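Search this blog Search

Teardown cell, part four: the arm gets its first PC
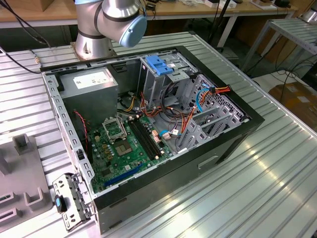
The arm and an open tower on the ribbed table.

The project I'm calling Masex has moved off paper. The arm is bolted to the table at the Rilside shop, and the job is to get it taking parts out of old desktop computers in a fixed order, starting with the easy ones.

I began with the tower on its side and the panel off by hand. Side panels are different on every brand and I don't want to deal with them yet. With the case lying down, most of what I care about can be reached from above: memory, power connectors, data cables, drive cage.

The order I settled on is cables first, then RAM, then drives, then the power supply. Cables are the worst part. A bundle from the supply never lies the same way twice, and the arm has to get past it to reach anything else. I wrote a routine that pushes the bundle to one side before the wrist goes down. Out of 53 dry runs it cleared the path in most of them, but not enough that I'd walk away from it.

RAM latches are simpler. They're small and white against a black slot, so they're easy to find, and they only move one way.

Speed is still low. I capped the arm at 800 on the controller's scale, where the top is 2,000, and I'm leaving it there until the collision stops are tuned. Base height took two tries. The first mount position put the elbow too close to the case rim on the long reaches.

Still on the list for May:

- a second fixture plate for smaller cases
- tidy the cables under the rack
- log every stop with a reason code
- move the Kobzar scripts onto the shop machine

Next post will cover the drive cage release.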